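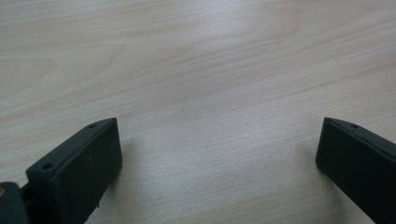 Extending tables: what happens under the top

Text by Trinidad Manzano

An extending dining table is sold on its top and judged, some years later, on its runners. The top is what a buyer sees in the showroom. The runners are a pair of metal or hardwood slides screwed to the underside, and they decide whether the two halves still meet in a straight line after a few winters of family dinners.

The Eritz table, made by the Zeman workshop in Tevelel, is a useful case because its designer changed the mechanism and left nearly everything else alone. The closed length is 200 cm. With both leaves in, it is 302 cm. The top is 22 mm thick, and each leaf weighs 9 kg. Those numbers have stayed the same since the first version. The slides, the pins and the leg frame have not.

The first version used wooden slides, dovetailed and waxed. Drahomíra Tóth, the designer, liked them for their silence and for the ease of repair. The drawback was seasonal. A wooden slide fitted in August is a loose slide in February, and one fitted in February can bind by midsummer. Customers in apartments with steady heating reported few problems. Customers in older houses reported that one side of the table moved before the other, so that the top opened at a slight angle and had to be pushed back and started again.

This fault is called racking. It depends on the width of the table and on how much of the slide stays engaged when the table is open. A narrow table with long slides hardly racks at all. A wide table with short slides will rack under any uneven pull, and most people pull unevenly, standing at a corner with one hand on the edge.
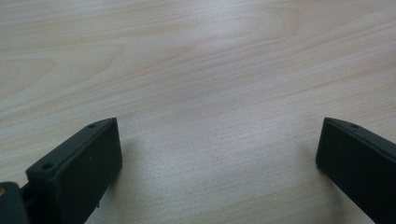 Photo: Zainab Babalola

Two cures are in common use. The first is to lengthen the slides, which keeps more of each one engaged but takes space from the leg frame and limits where the leaves can be stored. The second is to link the two sides so that they have to travel together. Brosberg, which supplies the steel slides for the present Eritz, does this with a toothed rack on each half and a gear between them at the center. Pull one end and the other end moves the same distance in the opposite direction. The legs stay where they are, and only the top travels.

"People think the gear is there to make it easy," says Tóth. "It makes it a little heavier to pull, if anything. What you get for that is a straight opening."

Steel slides bring their own problem, which is the joint between a material that hardly moves and one that moves a good deal. A solid wood top grows and shrinks across the grain. If it is screwed tight to a steel rail running in that direction, something gives way, usually at the screw and sometimes in the board. Otakar Šindelář, the foreman at Zeman, has the rails drilled with slots in place of round holes. The screws go in with a washer and are stopped before the washer bites. The one fixed screw is at the middle of each rail, so the board can move outward from there in both directions.

Veneered tops are more forgiving in this respect, and most cheaper tables with steel slides have them. The choice does affect the edge, though. Where the two halves meet, a veneered edge needs a solid lipping, or the surface will chip at the line that gets the most knocks.

Leaves are the next weak point. A leaf kept in a closet for most of the year dries at a different rate from the table it belongs to, and it gets less light. Both show when it is put in place – the first as a small step at the joint, the second as a stripe of another color. Storage under the top solves most of the first problem and none of the second. Šindelář's advice is to leave the table open for a few weeks during its first spring and summer, when new wood changes color fastest.
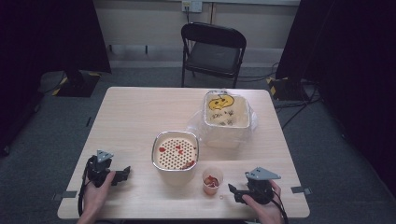 The pins that line up the leaves deserve a look before buying. Wooden dowels wear, and a worn dowel lets the leaf sit low. Brass pins in brass sleeves last much longer, provided the sleeves are glued and not simply pressed in. A leaf should drop onto its pins under its own weight, with no tapping.

Otakar Halás, who repairs tables from several makers in a shop two streets from Zeman, sees the same faults again and again: bent catches from tables lifted by the top, grease on slides that were meant to run dry, and screws replaced with longer ones that come up through the surface. For wooden slides he uses plain paraffin wax. Steel slides with ball bearings he wipes clean with a dry cloth and otherwise leaves alone.

When trying out a table in a shop, open it from one corner, using one hand. Close it the same way. Then run a fingernail across each joint and look along the edge from the end. The catches are on the underside, usually a hand's width in from the apron.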